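Steltwood Trestle Table, White Top

Home > Tables > Work and craft tables > Steltwood Trestle Table

Product code: 665
Availability: In stock, usually sent within 7 working days
Sold by Sundano

The Steltwood is a large, plain work table with a white top and two folding trestles. It was made for sewing rooms, club rooms and classrooms, where a table has to be big enough to lay things out on and still go away at the end of the day. We have sold it since our first shop opened and it has changed very little in that time.

The top comes in one piece. There is no join across the middle, so fabric, paper and card slide over it without catching. The surface is matt and doesn't throw back much glare from a ceiling light. The corners are rounded and the edges are sealed all the way round, including the underside lip, which is where cheaper tables tend to let in damp.

The trestles are beech, oiled before they leave the workshop. Each one has a brass stay that drops into place when the legs are fully open. To fold them, lift the stay with a thumb and push the legs together. The tops of the trestles have a strip of cork let into them so that the table top doesn't slide about, and two wooden pegs fit into matching holes underneath.

Height

Each trestle has three height settings. The lowest suits children and anyone who likes to work sitting down on a low chair. The middle setting is ordinary dining table height. The highest is for standing work such as cutting out, wrapping or sorting. Set both trestles to the same height before you put the top on. It is possible to set one higher than the other for drawing, but the pegs will not seat fully and we don't recommend it with anything heavy.
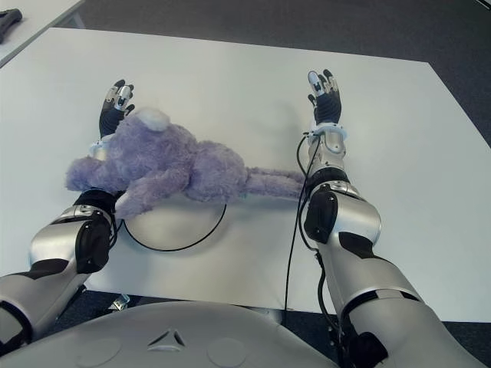
Changing the height takes a few minutes and is easier with two people, as the top has to come off first. The pins are steel and push right through the leg. They are a close fit when new. If one is stiff, rub it with a little candle wax and try again. Please don't hit it with a hammer, as the hole will open up and the leg will rock.

What people use it for

Most go to people who sew at home. The top is large enough to lay out a coat pattern without folding it, and quilters tell us they like being able to walk round all four sides. We also sell a good number to nurseries and libraries for craft mornings, and to people who just want a spare table for Christmas.

It is less suited to joinery or metalwork. The top will mark if you clamp something to it without a piece of scrap wood in between, and the trestles are not built for sawing or hammering. If that is what you need, have a look at the Mikkelsen bench, which is heavier, doesn't fold and costs more.

Cleaning and care

Wipe the top with a damp cloth and a drop of washing-up liquid, then dry it. PVA glue will usually peel off once it has set. Felt tip comes off with a little surgical spirit on cotton wool. For tailor's chalk use a dry brush first – if you wet it, it turns to paste and gets into the edge. We use Vodunix surface cleaner in our own workroom and stock it in the small bottle.

Don't put an iron straight on to the top. Steam alone does no harm, but a hot soleplate will leave a brown ring that can't be got out. The same goes for glue guns and pans. Rotary cutters need a mat underneath.

The trestles want a coat of oil once a year, or sooner if the wood begins to look pale. Any furniture oil will do. Wipe off what hasn't soaked in after 15 minutes and leave the legs open overnight before you fold them.

Storage

Stand the top on its long edge against a wall, with a folded blanket beneath it on hard floors. It can be stored flat, but don't stack boxes in the middle of it for months on end. Keep it out of unheated sheds. The folded trestles hang on two ordinary coat hooks.

Spare parts

All parts can be bought separately: pins, pegs, brass stays, cork strips, feet and complete trestles. The pegs were made slightly thicker in May, so if your table is older than that, please say so when you order and we will send the thinner ones. Spare tops are made to order and take some 12 weeks.

Delivery

The table comes in two parcels, one for the top and one for the trestles. They travel together but are sometimes unloaded at different times of day, so don't worry if only one has arrived by lunchtime. Delivery is to the ground floor. The top will not go up a tight spiral stair and won't fit in most lifts, so please measure before ordering. Check the corners before you sign, and keep the cardboard until you are sure you are keeping the table.

Returns are accepted on unused tables in their original packing. We collect from mainland addresses and take the cost of collection off the refund. If the table was damaged on the way to you there is no charge.

Customer comments

"Bought for dressmaking. Very steady on the top setting, which my old one never was. The pins were stiff to begin with but the wax worked. I would have liked a strap to keep the trestles shut when carrying them."
Konrad Głowacki

"Good big surface and easy to wipe down. The top is heavier than I expected and I can't put it up on my own. Trestles are lovely."
Þórarinn Ásgeirsdóttir

Carrying straps for the trestles are now listed under Accessories.

Page last updated 13 Jul 2020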